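# Temville open day: storage, tables and a long queue for soup

Temville is 40 minutes from the nearest station that admits to serving it, on a bus that visits every farm gate on the way. I mention this for colleagues who may be tempted in September, when Nomholm opens its doors again. Bring a book, and sit on the left, where the windows open.

I went on behalf of the toy library. Our storage has reached the stage where returned toys live in whatever box was nearest the returns desk, and the jigsaws have begun to interbreed. Nomholm fits out nurseries, libraries and the odd waiting room, and once a year it lets people like me walk around the building, open drawers and ask what happens if a child stands on things.

There were 18 of us, sorted into groups by the colour of our lanyards. Mine was orange, along with two infant school heads, a man opening a soft play centre who took a close interest in the fire exits, and a couple who seemed to have come for the lunch. I can't criticise them. I'd read the menu as well.

The tour takes in four rooms. The first is shelving, and I will be brief about shelving. It was sturdy. The wall fixings are sold separately, a fact that was passed over at the speed of a disclaimer on the radio. One of the heads asked for the price with fixings and got a laugh, followed, after a pause in which she didn't join in, by the price.

The second room is labels. They have given a lot of thought to labels at Nomholm. You can have words, drawings, or drawings with words, and there's a raised version for fingers. We have tried words (ignored) and drawings (coloured in), so I took samples of the raised ones and will report back when somebody has chewed them.

Then the third room, and the reason I'd put up with the bus. It's a carpeted office sort of place, grey underfoot, with the tables set out so that you can try the goods on them. I had come to look at bins. We've been through three kinds of bin in as many years: the wicker ones, which shed; the fabric ones, which slump and sulk; and the clear ones, which show every visitor exactly what state we're in.
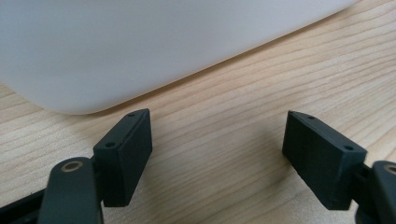 What I want from a bin is dull and specific. It has to have rounded corners, since ours get dragged along at shin height. It must be wipeable on the inside right down into the curve, where the biscuit goes. The rim should be something a small hand can hold, and the whole thing should be light enough that when it's emptied over somebody's head, as it will be, there's no paperwork.

The plain white one meets most of this. It's a rectangle with the edges taken off and a rim that flares a little, and it has the great merit of having no character whatsoever. I've grown wary of storage with character. Our frog-shaped tub was so popular that children wouldn't put anything in it, in case it stopped being a frog.

My doubts are about the colour. White is splendid for finding things. A small pink whatsit on a white floor has nowhere to hide, and half our lost pieces are lost inside the box they belong to. White is also going to record every felt-tip in the district. I asked about grey and was told that grey was being looked at. I have been buying furniture long enough to know that this means no.

The tabletop deserves a line too. It's a light wood finish with plenty of grain in it, and I'd happily have one for sorting. Our present sorting table has a pattern of multicoloured flecks, chosen before my time by someone who never had to find a doll's shoe on it. There's a hole near the back edge for cables. I give it a week before it's full of beads, and would ask for a cap.

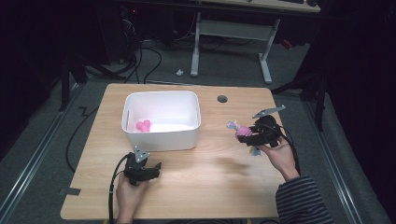 **Szabolcs Kiss**
*Stock and Storage, Nerance Toy Library*

Putting toys away one at a time is a more revealing test than anything in the catalogue. At our place we tip. A whole crate goes over, the floor vanishes, and we sort from the wreckage on our knees. Take things singly and you start to notice how each of them wants to be stored. Anything with a head and legs goes in badly with anything that has a tail. Small lumps settle at the bottom and need a shallow bin, or they won't be seen again until we move premises.

So my thinking on bin sizes changed over the course of the morning. I'd gone to Temville meaning to ask for the deepest they make, on the principle that depth is free floor space. I came home wanting shallower ones and more of them. This will cost more, and I can already hear the sigh.

I also tried stacking, in a corner, when I thought the guide was busy with the soft play man. Two nest nicely. Three nest so well that I couldn't get them apart, and had to hand them back as a single item. "They do that," said the guide. I've put a question mark against nesting.

The fourth room was soup, strictly speaking a canteen, with a display of coat pegs along one wall so that it could count as part of the tour. The soup was leek. The queue ran past the coat pegs twice, and I now have firm opinions on coat pegs: the double ones are too close together for anything padded, and the ones with animals on will start fights over the fox.

Over lunch one of the heads recommended Rothe, the other firm in this line, whose bins she's had for some while. Hers have lids. I've nothing against lids in theory. In practice a lid is a second thing to lose, and it makes a sledge. She conceded the sledge.

For the next stock meeting, then, I'd propose the following:

- an order for 18 of the shallow white bins, half for small world figures and half for whatever is currently in the bathroom cupboard
- raised labels on the figures shelf only, as a trial
- one sorting table in the light finish, if they'll quote for a cap on that hole
- no lids, no frogs

Nomholm's delivery is to the kerb, and our door is up a flight of steps from the kerb, so we'll want to agree beforehand who is going to be strong. I've left the catalogue in the office, under the box marked Jigsaws (Mixed). The last bus back from Temville goes before the question and answer session ends, and the stop has no bench.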